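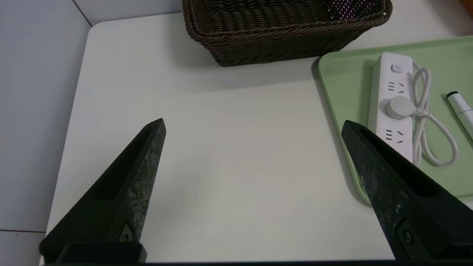 Pemix tidy-up study: progress report to the Vidmar fund
Nov 14, 2025
Prepared by Ronja Ljungberg, Clultthorpe lab

Sarita Vashisht asked for fewer adjectives this time, so we start with numbers. We have recorded 1207 demonstrations of moving desk clutter between a tray and a basket. Of these, 598 passed review and went into training. The rest were mostly rejected for hesitation, which is a polite word for the operator changing their mind in mid-air. That was often me.

The method is still the one in the proposal. The policy sees only the wrist view and has to work out from it where the fingers are and what to do next. Power strips remain our least favorite object. They are long and heavy, and they come with a cable that has opinions. Pemix now plans the approach in short segments and looks again after each one – slower, but it has stopped closing on air with such confidence.

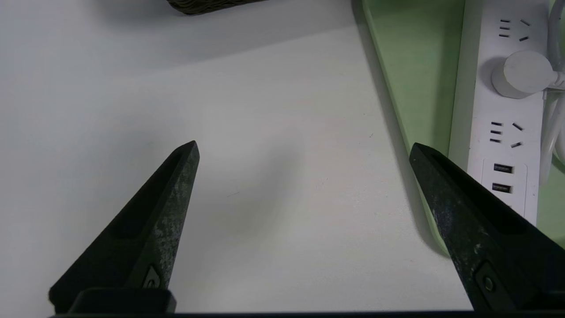 Wrist view with the gripper open beside the tray. The power strip lies behind the right finger.

We ran 9 layouts of the table and Pemix finished 8 of them without help. The ninth had the cable draped over the rim of the tray, and we'd rather discuss that one in person. Before anyone gets excited, the layouts were ours, and we are not cruel people. Ikedeck has agreed to send us a set we haven't seen, and I expect the figure to drop.

Thin objects going into an already occupied basket are the other open item. The fingers hide a good part of the view just when the view matters, and the policy tends to let go early. We are relabeling the release step in the accepted recordings, a job exactly as thrilling as it sounds. 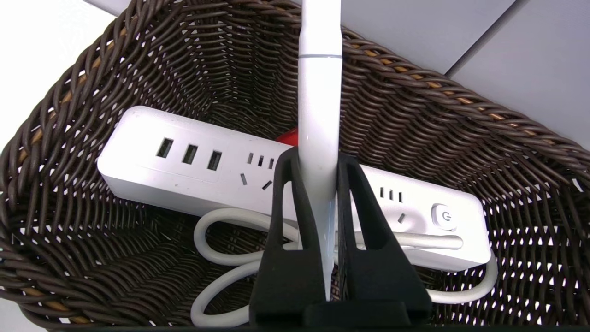 Do we need a second camera to fix the early releases?
Probably, but we'd like to finish the relabeling first and see how much of the problem is ours. No extra money is requested for November.

Spending is on plan, apart from replacement fingertips, which we underbudgeted. Receipts are in the shared folder.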